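Thread: Budget for a small sorting cell, arm plus turntable

mekdes_h wrote:
Planning a cell for December. One arm, a round tray of cups, a blue bin beside it. I have 900 a month for the lease. Skilteo quoted 774 with the gripper, and the turntable is extra. Layout renders are below. 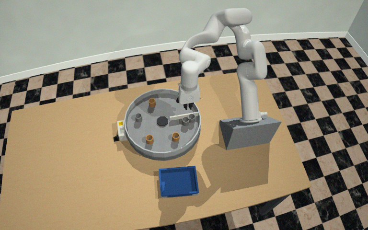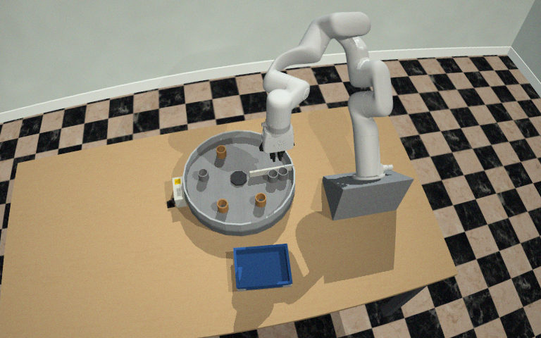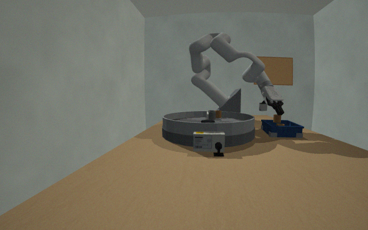 Replies

dandeck_fan wrote:
Get the turntable price in writing before you sign. Ours added 283 a month and that would put you over.

Henok Birhane wrote:
I'd skip the lease. Look for a used arm and spend the money on a better table. The pedestal takes up a lot of room on that one.

mekdes_h wrote:
Used means no service contract. I can't fix an arm myself.

Henok Birhane wrote:
We've run a used one for seven years. Two service calls.

sepp wrote:
Depends on your shifts. One shift, buy used. Two shifts, lease. Also ask Skilteo if a second set of fingers is included, ours wore out first.

mekdes_h wrote:
One shift for now. I'll ask about the fingers and get a price from Skisterum too.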